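Ticket: spares and consumables for arm cell 2, table setting job
Status: Open, waiting on approval
Raised by: Santosh Gautam
Queue: Equipment / budget
Priority: was Low, now Medium

Tue 16 September, 09:12
Need a decision on spares before the order window shuts. Short version: we budgeted for one set of gripper fingers per arm for the whole year and we have no second set on the shelf. If one goes, the cell stops till Firkex ship. They quote up to 21 days. Not great.

What I asked for back in May: fingers x2 sets, one spare wrist cable per arm, one spare joint motor. What got aproved: nothing, "revisit in autumn". So, revisiting. 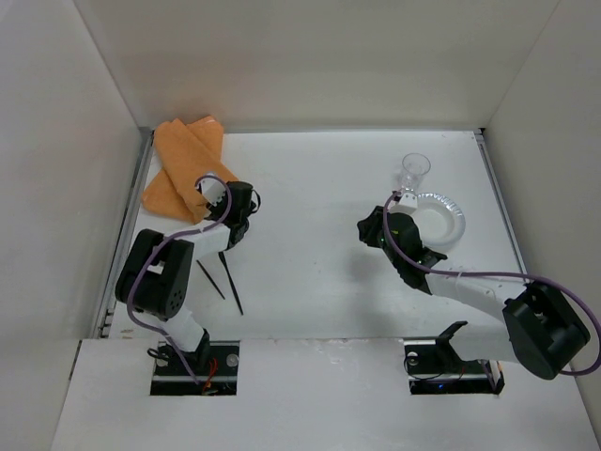 Fingers first. Firkex want 300 a set, four sets would cover both arms with one in hand each. Plikix do a copy that's cheaper but I can't get a drawing out of them and I'm not ordering blind. Asked twice.

Motor is the big one. 990 for the large joint, same part number left and right so one spare covers either arm. Would rather have that than the second camera licence if it comes down to it.

10:40
Reply from finance (pasted from mail): can we drop the cables and make our own? Answer, no. Tried on the old cell. The connector is the awkward bit and we don't have the crimp tool. Tool costs more than the cables. Please leave them on.

11:05
Checked whether it's worth swapping props at the same time. Current lot is party shop stuff, bought on petty cash, no line in the budget at all. Needs a line. Put 27 a month in the draft, covers plates, cups, cutlery and napkins, and means I stop claiming reciepts.

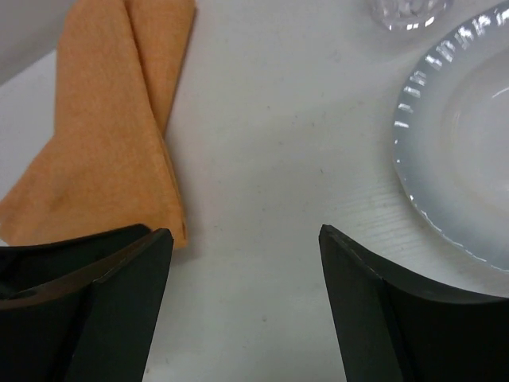
Prop list for that line, so Windell can set it up as a repeat order. Same type every time please, no substitutions. Plates must be the ones with the ridged rim, same as the clear one on the table now, and the napkin stays orange. White on that tabletop would be asking for trouble. Clear is hard enough. Supplier code to follow, I've binned the packet.

11:50
Windell asks do we need a resurfaced worktop in the same order. Scuffs on the white. My view: not this quarter. Wipe down and live with it. If someone wants it costed I'll get a price but it goes under facilities, not this ticket.

13:20
Site view for the approver, who hasn't been down to the cell.

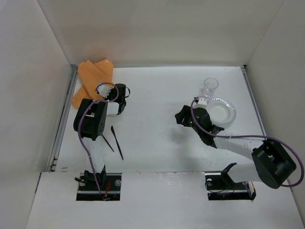

Cell 2, both arms, cloth at back left, plate and cup on the right.

Points for the approver:
- cable spares are for the purple run along each arm, not anything down in the base
- motor spare is for the big black joint, the wrist motor is a different part and NOT on this order
- front panel stays as is, no new cutouts needed

13:45
Someone has suggested buying a third arm instead of spares. No. Nowhere to mount it without a new front panel, and we'd still have no fingers. Separate ticket if anyone is serious.

Also asked: can we borrow off the Baxter in the other lab. Different make, nothing fits. Closing that one off.

14:30
Revised ask, in order. Cut from the bottom if you have to:
1. Finger sets x4
2. Large joint motor x1
3. Wrist cables x2
4. Monthly props line
5. Crimp tool, only if the cables get refused

Quote from Firkex attached to the parent ticket. Prices exclude delivery, have asked, no answer yet. Cost code is the same as last year's unless finance have moved it again.

15:10
Finance happy with 1 and 4. Querying 2. Have sent the part number and the lead time again. Ticket stays open, reassigned to approver, chasing Firkex on delivery in the meantime.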